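Müzeyyen Yalçınkaya: «La mesa es el único mueble que no sabe decir que no»

Hablamos con la autora de Dokura, el cuaderno sobre orden doméstico que presume de no haber ordenado a casi nadie

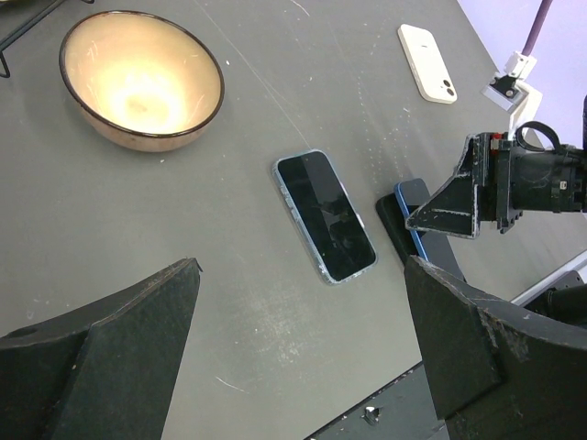 El cuenco y los teléfonos, sobre la mesa gris.

Müzeyyen Yalçınkaya lleva media vida mirando mesas ajenas y todavía se ríe cuando alguien la llama experta. «Experta es la que tiene la suya despejada. Yo tengo la mía documentada», dice mientras busca dónde dejar la taza. Acaba dejándola en el suelo.

Su estudio, Yurt, se dedica a una cosa modesta: visitar casas y anotar dónde acaba lo que la gente lleva en los bolsillos. De ahí ha salido Dokura, 284 páginas sobre llaves, monedas, recibos y, por encima de todo, teléfonos. «Quería escribir sobre las llaves, que tienen más literatura. Pero los teléfonos se comieron el libro en el capítulo dos y ya no hubo manera».

Le pregunto por el cuenco, protagonista involuntario de medio índice. Casi todo el mundo compra uno para vaciarse los bolsillos al llegar, sostiene, y casi todo el mundo lo rodea de cosas que cabrían dentro. «Es un fenómeno precioso. El cuenco organiza por proximidad, como un jefe. Las cosas se ponen cerca y con eso ya sienten que han cumplido». El de la foto, beige, moteado y con el borde marrón oscuro, le parece irreprochable. «Yo tampoco metería nada ahí. Me daría apuro».

Con los teléfonos es menos indulgente. Distingue dos escuelas: la de quien lo deja boca arriba, «porque espera noticias», y la de quien lo deja boca abajo, «porque también las espera, pero quiere que se note menos». ¿Y el soporte? Suspira. «El soporte es para el aspirante. Lo compras en julio, lleno de propósitos, y le das al teléfono una silla mejor que la tuya».

En una casa de Dreltard llegó a encontrar hasta 21 cargadores en un solo cajón, para una familia de 4. Ninguno servía para el teléfono de la abuela, que era la única que llamaba a alguien. «Les propuse tirar la mitad. Me miraron como si hubiera propuesto tirar a la abuela».

También tiene opiniones sobre las fundas. Las claras le gustan porque se ven a la primera sobre una mesa gris; las negras las considera «una forma lenta de perder el móvil en casa». La suya es amarilla y fea, admite, y la encuentra siempre.

Antes de irme quiero saber si prepara otro libro. Dice que sí, sobre cajones, con el título provisional de Cara. Ya tiene 1.509 fichas escritas a mano. Le pregunto dónde las guarda y señala la mesa del comedor, o el lugar donde debe de estar.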